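Questions I Get About Tripods and Heads

I've been shooting landscapes and the odd bit of product work out of my spare room for a good while now, and the same tripod questions land in my inbox every week. So I've put my answers in one place. If yours isn't covered, use the contact form and I'll add it when I get a chance!

Last updated 06/09/2020

Do I really need a tripod if my lens is stabilized?

Depends what you shoot. For kids, dogs and street stuff, I leave mine in the car. For long exposures, waterfalls, stars or anything you plan to stack or blend later, yes, you do. Stabilization helps with your shaky hands but it won't hold the same framing over a dozen shots.

Should I turn stabilization off on the tripod?

I do. Some newer lenses claim to figure it out for themselves, and maybe yours does. Try a few long exposures each way and zoom in on the results. Mine were softer with it on, so off it goes (and then I forget to turn it back on, every single time).

Which tripod do you use?

My main one is a Cullard with legs that fold up over the head. It's 52 inches tall before I raise the center column, and I try very hard not to raise the center column. I also have an old Tikel that weighs a ton and lives by the desk for product shots. I bought both with my own money.

Carbon or aluminum?

If you hike, carbon. If you mostly work at home or near the car, save your cash and get aluminum. The weight even helps you there. One thing I do love about carbon is how much nicer it is to grab on a freezing morning!

Ball head or three-way?

I own both and I'd buy the ball head first. It's quick, it's small, and you can level it well enough for most things. The three-way comes out for buildings and tabletop work, where I want to nudge one direction without messing up the other two. Mine's a Gerlach and the knobs are stiff, but it stays where I put it.

My shots are still blurry on a tripod. What am I doing wrong?

Probably your finger on the shutter. Set the 2 second timer or get a cheap remote. After that, check the leg locks, take the strap off if it's windy, and spread the legs all the way out. I once lost a whole sunrise in May to one leg lock that wasn't quite tight.

Can I hang my bag from the hook?

Sure, as long as it isn't swinging. Let the bottom of the bag just touch the ground.

How do I clean sand out of the legs?

Take the sections apart, rinse them in fresh water, let everything dry overnight and put a tiny bit of grease on the threads. Lay the parts out in order as you go. I didn't the first time, and putting it back together ate my evening.

Are the Pekus plates any good?

I have two and they've been fine. Check that the plate matches your clamp before you order, and keep a spare in your bag with a hex key taped to it.
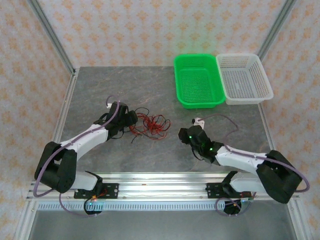 And tighten that plate screw again after the first hour of shooting. New ones with a rubber pad tend to settle a bit, and then the camera slowly twists when you turn it on its side. An L-bracket gets around that problem, though it costs more and makes the battery door a pain to reach on some bodies.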